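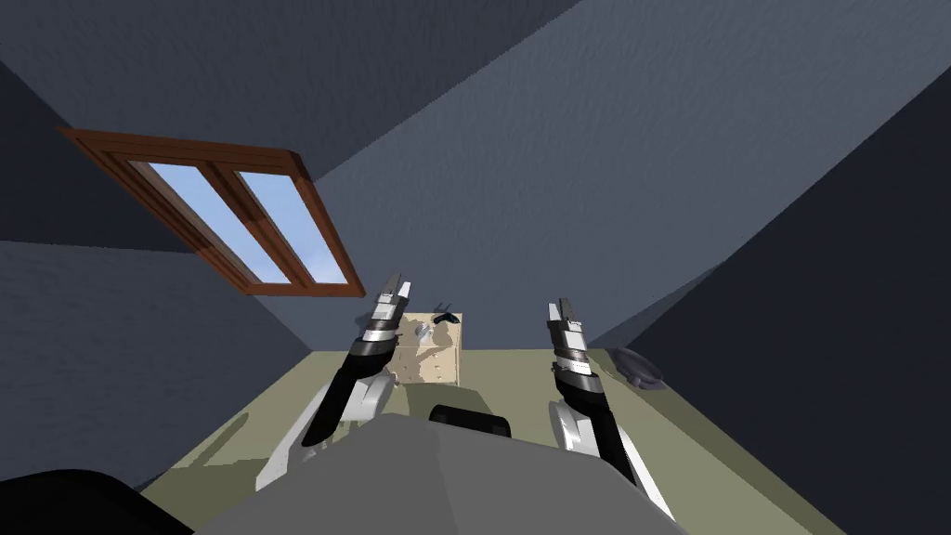 # The long, patient business of showing a robot how

On the second floor of what used to be a seed warehouse in Anorham, people spend their working days steering a pair of robot arms through rooms that exist only inside a computer. They do it over and over, with headphones on and a mug of tea going cold somewhere near the keyboard, and when they get a good one they save it and start again.

The outfit is called Brollness, and what it makes, if you can call it making, is examples. Each one is a short recording of a task done by a person who is moving the arms by hand controls, with every bend of every joint written down next to what the robot's cameras would have seen. Pile up enough of them and a learning system can start to work out for itself how a box gets picked up, or how you reach past one thing to get to another (which, if you've ever watched a toddler at a dinner table, you'll know is no small skill).

I had pictured something faster, I'll admit. I came in July, on a hot afternoon with all the windows propped open, and I was given a chair and a set of controls and told to have a go. My first try took me the better part of four minutes and ended with the arm pointing at the ceiling. The woman at the next desk was very kind about it and told me that new people save one good recording for every three they throw out, and that it gets better by the second week.

The project I had come to see is named Horobets, and its goal is 700 recordings of two-armed work around a table. When I visited they had 68 percent of them, and a whiteboard by the stairs was keeping score. The rooms change as they go. The walls take on a new color, the roof comes down at an odd slant, the table goes from gray to green, and the light moves. A robot that has only ever practiced in one room tends to get muddled in the next, so the team has built 41 of these little places and rotates through them, and everybody has a favorite and at least one they can't stand.

Then there is the question of where you look from. A wide view gives you both arms and the table between them, and it's lovely for planning. Up close is another matter, and it took me a good half hour to get used to having my whole world shrink down to two fingers and whatever happened to be behind them.

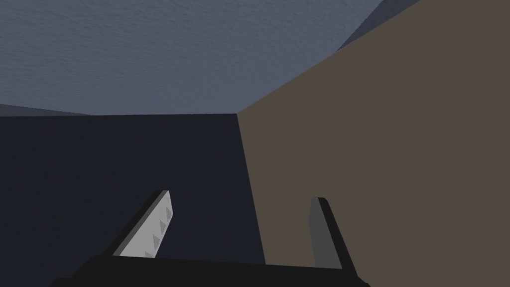

*Close quarters in a simulated room: the gripper's two fingers spread wide, with small teeth along the left one.*

The close view is where the arguments start, in the friendliest possible way. Should a recording be kept if the person hesitated? Brollness used to say no, and trimmed out every pause. Then a batch made for an earlier project, Prumness, came out so smooth that the trained system never learned to slow down before it touched anything, and it went at every box like a kid jumping into a lake. Now the pauses stay in, and so do the small corrections, the backing up and coming in again from a better angle.

I liked that very much, and I said so, probably at too great a length, while somebody was trying to work. By the end of the afternoon I had two recordings good enough to keep. Nearly 100 had gone onto the pile from the rest of the room in the same stretch, and one of the desks by the window was already loading up the next table.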